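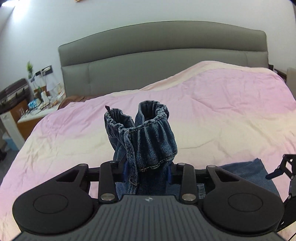 Keeping the Meseck gripper running
Project report, Keyvan Shokri

So my part of the project was maintenance, which sounded boring when Tekle Wolde and I split up the work, and then I ended up liking it more than anything else I did all year! Tekle wrote the logging code. I got the hand-held gripper, a screwdriver and a box of spare pads.

We called our setup Meseck. It's a gripper you carry around and squeeze to pick up clothes, and the logger saves how far the fingers are open the whole time. Denim is the hard one. It's thick, it bunches up, and a pair of pants with elastic cuffs pulls on the fingers from all kinds of directions once you lift it.

The first thing I learned is that the pivot screws want attention. There are four you can get at from the front, two on each arm, and if one backs out even a little the arm gets sloppy and the pads stop meeting evenly. I started checking them every 15 grasps (Tekle thought that was way too often, and then we lost an afternoon of logs to a loose left arm, so we kept it). I snug them by hand, open and close the fingers a few times, then snug them again. Don't crank on them. I did that in September and the arm was so stiff the trigger wouldn't come back.

Next, the blue pads. Lint gets on them and the grip goes slippery, so I wipe them with a damp cloth and let them dry all the way before the next run. I swapped the pads 2 times over the whole project. Both times I had to redo the zero: close the fingers on nothing, save that reading, open them fully, save that one too. Skip it and every width in the log is off by the same amount, and yes, I found that out after a full session with the pants.

We logged 606 grasps in the end and threw out 9 of them, all from the loose arm day. If I had another month I'd try threadlocker on the screws and see how long they hold. Tekle still wants thicker pads. The maintenance sheet is in the back of the binder, coffee stain and all.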